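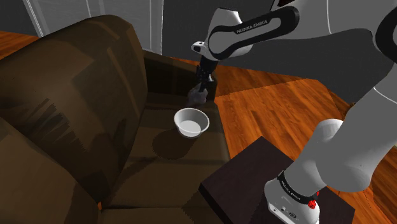 Camine is a software package for gathering demonstrations in simulation, issued by Allalside for laboratories that train manipulation policies. The Vallejo office evaluated release 16 over 30 working days, using the living-room task set supplied with it. The arm is mounted on a side table next to a leather sofa, and a small white bowl on the seat cushion gives the operator a clear target for placement. Recording is started and stopped with one key, and rejected attempts are kept in a separate folder – a sensible choice for later audit.

We recorded over 400 demonstrations. Export to the Cernanus training format was dependable, and the log files were easy to read. 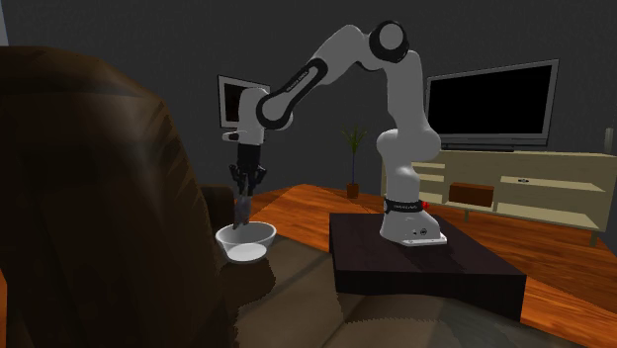

Vol. 16, p. 2773

Camera placement deserves more care. From one viewpoint, a dark chair back fills much of the left side, close to the bowl where the fingers must be judged. Upholstery textures are also coarse, and users who intend to transfer policies to real equipment should plan for added variation. The manual covers this in a single paragraph.

Camine is recommended for groups with an existing training pipeline. New groups should expect to spend time on setup – the installer does not check graphics drivers.

Equipment Reviews Desk, Vallejo
2020-12-28

Contact the Reviews Desk | © 2020 All rights reserved | Back to top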